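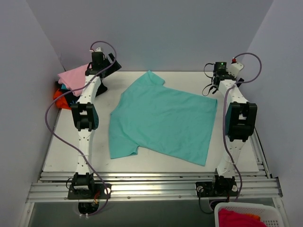

De que é feito o algodão?
O algodão é feito de fibras muito finas que crescem à volta das sementes de uma planta chamada algodoeiro. Cada fibra é uma única célula, comprida e oca, formada quase toda por celulose. A celulose é a mesma substância que se encontra na madeira e no papel.

A planta
O algodoeiro gosta de calor e de muita luz. Cresce em países como a Índia, a China, o Brasil e os Estados Unidos. Semeia-se na primavera e, passados uns meses, aparecem as flores, que duram muito pouco: em muitas variedades abrem brancas ou amareladas e no dia seguinte já estão cor-de-rosa. Depois caem e fica no lugar delas uma cápsula verde, a que se chama maçã do algodoeiro, embora não se coma.

Dentro da cápsula crescem as sementes e, agarradas às sementes, as fibras. Quando está madura, a cápsula seca e abre-se. É nessa altura que os campos parecem cobertos de bolas brancas. Também existe algodão castanho e esverdeado, mas cultiva-se muito menos.

Da cápsula ao fardo
A colheita pode ser feita à mão ou com máquinas grandes que passam pelas filas de plantas. O algodão colhido ainda traz sementes, pedaços de folha e terra. Uma máquina chamada descaroçadora separa as fibras das sementes. Antigamente este trabalho era feito com os dedos, semente a semente, e demorava muito.

As sementes não se deitam fora. Algumas guardam-se para semear outra vez. De outras tira-se óleo, e o que sobra pode servir de alimento para as vacas.

As fibras limpas são apertadas em fardos e seguem para a fiação.

Como se faz um fio?
Se puxares um bocadinho de algodão em rama, ele desfaz-se logo. Se o puxares e torceres ao mesmo tempo, fica um fio. Torcer é o segredo da fiação: as fibras enrolam-se umas nas outras e já não escorregam com facilidade.

Antes de torcer, é preciso pentear as fibras para ficarem todas viradas para o mesmo lado. Chama-se a isso cardar. Durante muitos séculos cardava-se com duas escovas de dentes de metal e fiava-se com um fuso ou com uma roda de fiar. Hoje quase tudo é feito em fábricas.

Tecido ou malha?
Com o fio pronto, há duas maneiras principais de fazer um pano.

Na tecelagem usam-se fios em duas direções. Os que ficam esticados no tear chamam-se teia e os que passam por cima e por baixo deles chamam-se trama. Os lençóis e as calças de ganga são feitos assim. No museu de Pevemthorpe há um tear antigo com 609 fios de teia, e a tecedeira Kirsten Marchand mostra às escolas como se passa a lançadeira de um lado para o outro. Em julho as crianças podem experimentar num tear mais pequeno, com 23 fios.

Na malha, o fio faz argolas presas umas às outras. Por isso a malha estica mais do que o tecido. As camisolas interiores, as meias e a maior parte das t-shirts são de malha. Se tiveres uma lupa em casa, olha para uma meia e depois para um lençol – as argolas da meia costumam ver-se bem.

E as cores?
O algodão sai do campo quase branco. Para lhe dar cor usam-se corantes, e pode tingir-se o fio ou o pano já feito. Antes de haver corantes fabricados em laboratório, as cores vinham sobretudo de plantas e de animais. O azul vinha das folhas do índigo e o vermelho da raiz da ruiva ou de um inseto, a cochonilha.

Porque é que o algodão se usa tanto?
As fibras absorvem bem a água, e é por isso que há tantas toalhas de algodão. O pano é macio e aguenta muitas lavagens. Tem também desvantagens: amarrota-se, demora a secar e pode encolher um pouco se a água estiver muito quente. A planta precisa ainda de bastante água para crescer, o que é um problema nas regiões secas.

Palavras difíceis
Celulose – substância que forma as paredes das células das plantas.
Cardar – desembaraçar e pentear as fibras.
Fardo – grande pacote de algodão apertado.
Lançadeira – peça que leva o fio da trama através da teia.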